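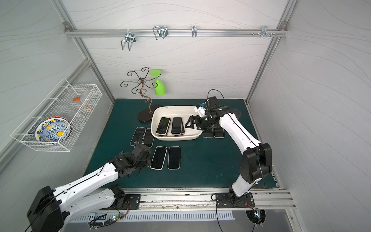
About Us

Welcome, and thank you for stopping by. Panasiuk House is a small community music school in the old Mudurmont bakery building, up the hill from the river, and we've been teaching people of all ages to play, sing and make a cheerful racket together for 23 years now.

We started with two pianos, a box of recorders and a roof that let in the rain over the second piano. The first families found us through a card in the post office window, and quite a few of them are still with us in one way or another (some of those first recorder players now drop off children of their own, which makes us feel old and very pleased at the same time). The bakery ovens are long gone, but the big front room kept its tiled floor and its lovely ringing sound, and that's where the choirs rehearse.

What we teach

Most of our students come for one lesson a week, on piano, violin, cello, guitar, clarinet or voice. We also have a fiddle group, a beginners' brass band and two choirs, and you don't need to read music to join any of them. If you've never touched an instrument, that's fine. If you played as a kid and gave it up when high school got busy, that's fine too, and you'll find plenty of company here.

Children can start from age five in our Little Ears classes, which are mostly singing, clapping and marching about. We don't rush anyone into exams. Students who want to sit them get all the help they need, and those who would sooner learn their favourite songs off the radio are welcome to do that for as long as they like.

Instruments to borrow

Buying a cello for a child who may have moved on to soccer by spring is a big ask, so we keep a lending cupboard. Any enrolled student can borrow from it for a term at a time, and up to 60 instruments are out in people's homes at once. Strings and reeds are yours to replace, but please bring anything else that's broken back to us -- we would much sooner fix a wobbly bridge ourselves than find it glued.

The Astau Room

Our smaller hall at the back is called the Astau Room, and it seats 102 in chairs that are more comfortable than they look. We hold our student concerts there each term, along with the open stage evenings, where anyone can get up and play one piece. People get nervous, people forget the second verse, and the audience claps just as hard. The kettle goes on at the interval and there's usually a lemon slice or two on the side table.

The big one is the winter concert in June, when every group in the school plays and the fiddlers always go on a bit longer than the program says. Come early if you want a parking spot, as the lane fills up quickly and our neighbours need to get in and out of their driveways.

Visiting us

You're welcome to sit in on a group rehearsal before you sign up. Ring or email the office first so we can tell you which door to use -- the front one sticks in wet weather, and the side gate is easier with a pram or a double bass. Trial lessons run for half an hour, and we'll lend you an instrument for it.

This page was last updated on 14 July 2020.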